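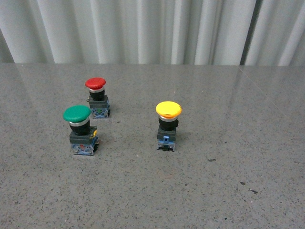 Changing the hoist cable at Raltdale

Aircraft > Rotary wing > Rescue equipment

News Features Fleet lists Contact

Filed under: Maintenance, Hoists

Kinnear keeps two rescue helicopters at Raltdale. Both carry a Jekel electric hoist on the starboard side, and both hoists were changed over to a new cable inspection schedule in January. The engineer in charge of the hoist bay spoke to us about the work on condition that we left names out of it.

The old schedule was based on calendar time. The cable came off at a fixed date whether the aircraft had been busy or not. "You could have a machine that did nothing but transport flights all winter, and the cable still came off on the day," the engineer said. "The other one might have been over the water every night and it got the same date." The present schedule counts lifts, with a calendar limit behind it for the quiet months.

A lift is logged when the hook leaves the cabin with a load and returns, or the other way round. Training lifts count the same as operational ones. Lifts with the hook unloaded are entered in a separate column. Asked why, the engineer said an unloaded cable winds differently. "With no weight on it the lay on the drum gets slack. You can get a crossed wrap and not know until the next heavy lift pulls down through it. I want to see those entries."

After any flight over salt water the cable is run out on the ground, rinsed with fresh water and wound back in through a clean cloth under light tension. The cloth is the first inspection. If it snags, the cable is stopped and the spot marked. "One broken wire you can find with a rag before you can find it with your eyes," the engineer said. Diameter is then measured at 11 stations, starting at the hook end, and written on a card that stays with the hoist.

Most rejections at Raltdale have been for birdcaging near the hook, where the outer strands open up after a sudden release of load. Of the last 18 cables removed, three went for that reason. Broken wires accounted for nearly all of the remainder. The engineer would not be drawn on whether the lift count itself is set correctly. "Ask me when we've been through a second winter. The cards will show it."

The hoist leaves the aircraft only for overhaul, at the Handholm shop. It travels with its cards, its brake and clutch records and the old cable coiled in a separate box. Handholm checks the overload clutch on a bench and returns a slip figure, which is compared with the one taken at the previous overhaul. A spare hoist is fitted in the meantime, and the aircraft stays on the roster once the load check and the function check are signed.
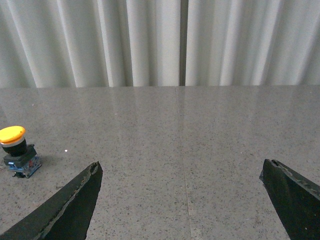

A winch operator on the same base said the crews had been less keen on the change than the hangar. Counting lifts meant more writing after a night flight, and for the first weeks the unloaded column was often left blank. The form has been redrawn so that both columns are filled in on one line. "It's all right now," the operator said. "I'd still like it in the cabin and not in the crew room. By the time you've changed out of your suit you're guessing."

The engineer agreed on that point. A counter on the pendant has been requested, but it would need approval as a modification and no date has been given.

On the cable cutter we were told less. It is a cartridge-fired unit, tested for circuit continuity only, and the cartridge is replaced by date. "It's lifed, it's changed, it's signed," the engineer said. "There's no condition to inspect for, so the date stands."

The second Kinnear aircraft is due for its next cable at the end of the current lift count.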